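Winter readiness check – weather station and storm spotter shed, Ornudico site
Date of check: 2023-12-10
Next one due: March, sooner if we get a big wind event

Status key: OK / FIX / WATCH

1. Rain gauge (Veltia tipping bucket)
Funnel clear of leaves – OK
Level on post – FIX, leaning toward the road again. Shimmed it for now.
Tip test – ran 300 ml through slow, count came up short on the first try, fine on the second. WATCH.
Screen had a wasp nest under it. Old one, nothing living in there.

2. Snow board
Painted white, flat, no warp – OK
Flag stake next to it so people can find it after a dump – FIX, stake snapped at ground level. Need a new one before the next system comes thru.
Reminder: clear the board after the morning reading and not every time you walk past. Six hours minimum between clearings or the total is junk.

3. Wind mast
Guy wires tight – OK on three, FIX on the north one
Cups spin free – OK
Vane lined up to true north – off by 6 degrees. Reset. Anything logged since the last blow should get a note next to it.
Peak gust still in memory: 64 mph. Written down and cleared.

4. Temperature shelter
Door faces north – OK
Louvers – a couple cracked, still shading the sensor. WATCH
Sensor against hand thermometer – within a degree. OK
Grass underneath needs cutting back, too late this year realy.

5. Fog and visibility markers
Near marker, the fence corner – OK
Far marker, water tank at around 700 yards – can't see it from the step any more, the neighbor's trees have filled in. Need to pick another one. Until then write "less than" and your best call, don't guess a number.

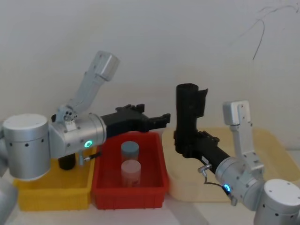

Comment left on the sheet by the evening observer: the Heso barn roof works fine as a far marker and shows up even in flat light, but it's nearer than the tank, so change the distance on the card or every foggy morning will read better than it was.

Agreed. Card not changed yet. FIX.

6. Power and radio
Backup battery – held overnight, OK
Charger (Fabbri) – fan noisy, WATCH
Weather radio alert tone – OK, volume was turned all the way down. Please leave it up.
Antenna connector – tape coming off, redid it
Surge strip – scorch mark by one outlet. FIX, pulled out of service. Do not plug it back in.

7. Walkway and shed
Salt – half a bag, get more
Step light – out. FIX
Handrail – OK
Extinguisher gauge in green – OK, tag is expired tho. FIX
Shovel – missing, again

8. Log book
Pages dry – OK
Pencils – OK. No pens, they freeze.
Trace amounts being left blank – write T. A blank means no one looked.

Still open: north guy wire, flag stake, marker card, step light, extinguisher tag, gauge post, new surge strip. Guy wire first – before the next wind advisory if at all possible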